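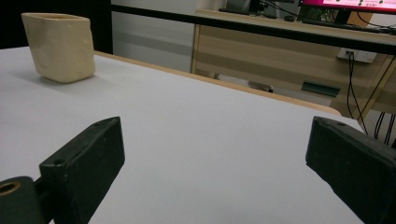 Review: The Felta Study Companion to the Psalms

Published 24/05/2026

The Felta Study Companion is a printed course in 26 sessions, intended for adult groups meeting weekly in a parish or congregational setting. It comprises a leader's handbook and a participant's workbook. The edition under review replaces the earlier Hirnent version, which many churches in our area still hold.

The handbook runs to 691 pages and is the stronger of the two volumes. Each psalm is introduced with a short note on its setting and use in worship, followed by comment on the text. The treatment of the psalms of lament is particularly good. Leaders are encouraged to let a group read Psalm 88 through without hurrying on to a more hopeful passage, and the suggested prayers respect that restraint. The Songs of Ascents receive three sessions, and could well have had more.

The workbook is less satisfactory. Several questions ask only that the reader repeat a verse in other words, and the space left for answers is small. Session 2 refers to a map that does not appear in either volume. The publisher, Hinojosa, has stated that a corrected sheet will be supplied on request.

Scripture is quoted in full, so members need not bring the same translation. The type is clear and the binding lies flat when open. A large-print workbook may be ordered separately, although ours took until February to arrive.

We recommend the handbook to any church planning a longer course on the Psalms. Groups already using the Genex workbook may prefer to keep it, as the session order is the same in both. Copies of each volume may be borrowed from the resources library for up to six weeks.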